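Heidrun Trummer had been sewing for all of 3 weeks when she signed up for the Badside mending night, and she still laughs about it. "I brought a coat with the whole lining hanging out! Alžběta took one look and handed me a sock."

Alžběta Polák started the evenings with two borrowed lamps and a tin of buttons. She now has 16 regulars, and she talks about darning the way other people talk about football - fast, and with her hands. 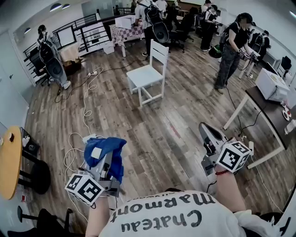
"Start with something you wear every week," she says. "You'll see your own stitches each morning and you'll want the next ones better." Her own favorite is a gray cardigan with 259 tiny repairs, all logged in a notebook.

Trummer finished the coat last winter. The lining is bright orange now, and she opens it for anyone who asks (I asked twice). "Next I want to learn zippers," she says. "Alžběta says zippers are easy. I don't believe her yet."

Last updated: 5 October 2021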